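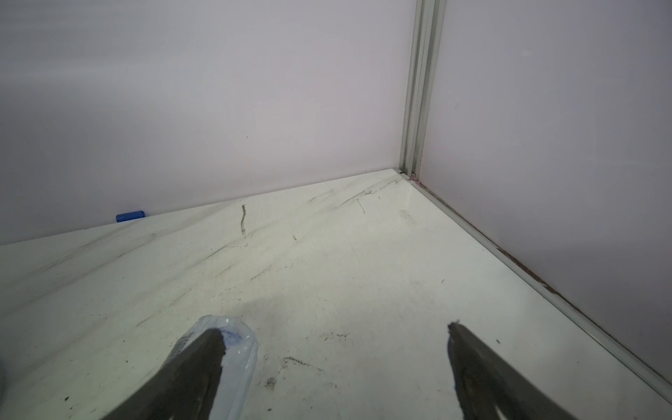 January, bench two. Carried on with the bottle-to-bin task, by remote control this time, both arms on the rail. Arnulfo drove, I called out mistakes, and he was gracious enough to make plenty.

Setup as before: bin against the back wall, clear liner folded over the rim, gloves and oddments left lying on the floor so the policy learns to leave them alone. Niamh's rule is one bottle per go, then open the gripper and back off before touching anything else.

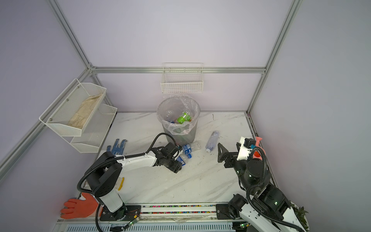 Arnulfo's habit is to stop dead above the bottle while he thinks. The recorder cannot tell thinking from technique, so the last model we trained also paused, looking very wise, and then missed. Have asked him to do his thinking with the pedal up. Threw out 3 takes for dithering and kept the rest.

Crushed bottles are still the awkward ones. Grip them at the label and they fold; grip nearer the neck and they swing. Dymphna prefers the neck. I prefer whatever Dymphna isn't watching.

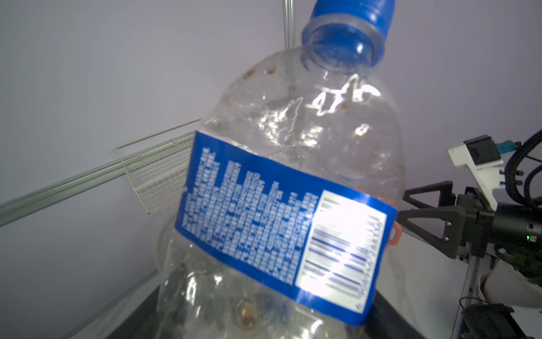
Release height matters more than we wrote down in the autumn. Go in over the rim, stop, open slowly – flinging is not a skill we want copied.

Kevin drives next and will want the left-hand controller rescaled. Saved his settings as profile 4.
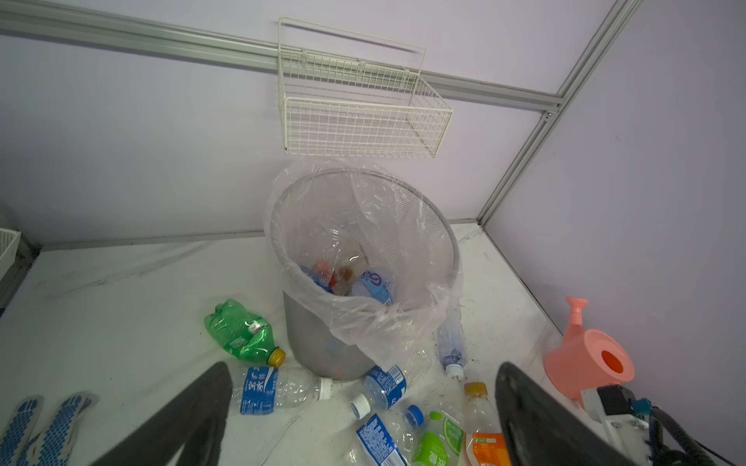
Do we keep takes where the driver fumbles and then recovers? Keep them if the recovery is clean, and tag them so Niamh can leave them out of the first training run.

Still to do: new batteries for the pedal, and rename folder 516 before Kevin records over it.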